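Altlow and the Cost of Saving

Plekden's survival game Altlow gives the player one save slot and 30 units of lamp oil. Each manual save burns 3 units. The rule was set early by lead designer Ermelinda Quintela, and the rest of the game was balanced against it. 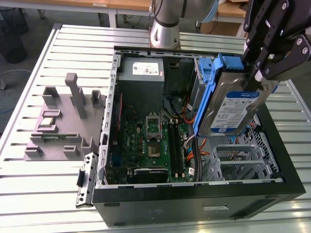 Oil also powers the lamp, which keeps most enemies at a fixed distance. A player who saves often will cross the lower wards in the dark. Enemy hearing range doubles there, and doors take two seconds longer to open. The early build had seven wards. Two were merged after testers ran out of oil before the pump house.

Sound is handled by an in-house tool called Ernamance. It tracks the floor surface and wall spacing of each room and adjusts footsteps to match. The results are uneven. Stairwells are convincing, but the long halls carry too little echo, and enemies behind a closed door can sound as close as those in front of it.

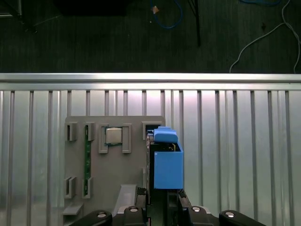 What the December patch changes

Oil pickups no longer respawn on reload. The map now marks locked doors after the first attempt. Quintela says the save cost will stay where it is.

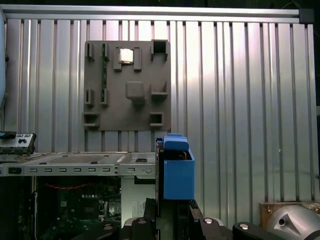 Can the game be finished without saving by hand?
The autosave at the start of each ward makes it possible, though a death late in the pump house sends the player back through the whole section.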